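Old wells, new questions at Brerumness

Operators in the Brerumness field have begun to plug the oldest of its producing wells, a decision that has divided the companies working the basin and drawn in the county authorities responsible for groundwater. The programme, approved on 16th August, covers 26 wells drilled before modern cementing standards were adopted. Most have produced very little oil for years. Several stand on farmland that has since changed hands, and their access tracks have been ploughed over.

The largest leaseholder, Clisten, has undertaken to complete its share of the work within 2 years. The company argues that an orderly schedule will cost less than emergency repairs carried out one at a time, and that rigs already contracted for maintenance can be moved from pad to pad with little delay. Its smaller neighbour, Panganiban, accepts the principle but disputes the timetable. It holds fewer leases, owns no rigs and must hire crews in a market where day rates have risen sharply.

At the centre of the argument is the question of who pays. Under the original leases, each operator lodged a bond that was meant to cover the cost of sealing a well and restoring the ground above it. The sums were fixed decades ago and were never revised. In some cases the bond would no longer pay for the cement, let alone for the removal of flow lines, tanks and concrete footings. Where a lease has been sold more than once, the present holder may have inherited the liability without any of the income that once justified it.

The county has proposed a shared fund, to be financed by a small levy on each barrel sold from the field. Clisten supports the levy on condition that firms which finish their work early receive a rebate. Panganiban has asked for the charge to be set according to the age of the wells that each company holds. Both proposals are to be considered at a public hearing in October.
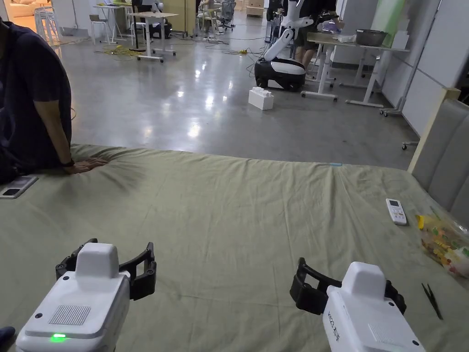

Landowners have their own concerns. Many receive modest royalty payments and are reluctant to see them end, even where the amounts have dwindled. Others have waited a long time for the use of their fields to be returned to them. A grazing tenant on the northern side of the basin may lose a strip of pasture to a single wellhead and its service track, and compensation agreed in the early years of the field rarely reflects the present value of the land.

The technical work is well understood, although it is seldom quick. Crews must first remove the tubing and establish the condition of the casing. Cement plugs are then set across the producing zone and again across any layer that carries fresh water. The casing is cut below plough depth, a steel plate is welded in place and the location is entered in the public register. Where the casing has corroded or shifted, a well that was expected to take 6 days may occupy a rig for considerably longer.

Records present a further difficulty. Well files from the early period were kept by the drilling contractor, Flokach, and passed through several owners before reaching the county archive. Some give a depth but no casing details. Others describe repairs that were proposed and may never have been carried out. Surveyors have been asked to search within 200 metres of every listed position before a rig is sent, after an early visit found that the map reference led to the wrong side of a drainage channel.

There is also a commercial case for leaving certain wells open. Clisten has commissioned a study into whether a handful of the deeper bores could supply warm water for glasshouses, which would spare the cost of drilling new holes. The county has indicated that it will consider such applications individually, provided that the casing passes a pressure test and that the applicant lodges a bond at current prices. Panganiban has reserved its position until the findings are published.

For the present, work is confined to the southern leases, where the ground is firm enough to carry heavy equipment. The low-lying pads beside the river will follow once temporary roadways have been laid, and the county has asked both operators to submit their haulage routes before the hearing so that parish roads can be inspected in advance.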